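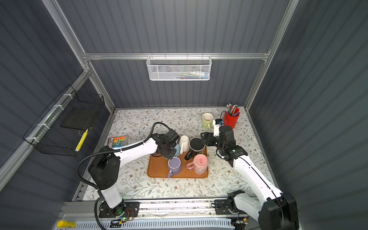
9 min read

4.2 Mugs on a tray: what people do with handles

I'll admit this is the part of the paper I enjoyed most. We went in thinking mugs would be our boring case. Everybody has them, everybody stacks or lines them up somehow, and I figured we'd get a tidy little table out of it and move on to cutlery. Then the survey came back from Stovgate with 2,773 usable answers, and over 800 of them had written something in the free text box about handles. Handles! We hadn't even asked.

So we went back and made handle direction its own variable. Figure 4 shows the kind of layout I mean. There's an orange-brown tray on a vine-print cloth, with the mugs clustered on and around it, and the handles don't agree. The black mug with the gold band and the pink one both have theirs to the left, while the lavender one in the corner of the tray has its handle toward the near side of the table. The pale green mug is off the tray altogether, toward the back. We call that an outlier mug in our coding sheet (the Sotbridge group says "stray," and I like their word better, but we'd already printed the sheets).

Figure 4. A mixed set of mugs on and beside a serving tray, with handles in more than one direction.

Two things matter for the scoring. First, a mug counts as "on the tray" only if its whole base is on it. Second, we score the handle from the side of the table where the person would sit, which sounds obvious until you have 13 coders and half of them are picturing themselves across from you. Our agreement went way up once we wrote that down.

I should say something about color too. Baranauskienė's scheme treats a mug as one color, the outside one, and for plain mugs that's fine. It gets messy with two-tone glazes. Look into the green mug from the top and nearly all you get is a pale, glossy inside, with the light green handle curving out below it, and two of our coders put "white" with total confidence. We ended up adding a separate line for the inside color and leaving the outside one as the main label. The Stimov set doesn't make this split, so any comparison with it in Section 5 uses outside color only. 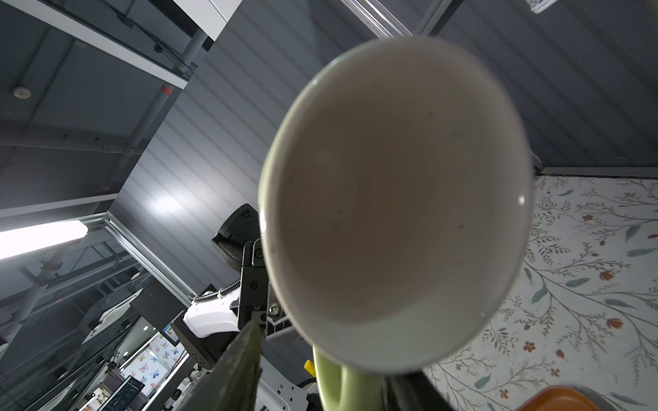 4.3 Pens, pencils and other things that share the table

Mugs don't get a table to themselves in most homes, so we also coded whatever was standing nearby. Pen holders came up a lot, and we coded them as containers even when they were packed full. Loose packs of markers went under "flat items" along with mail and coasters.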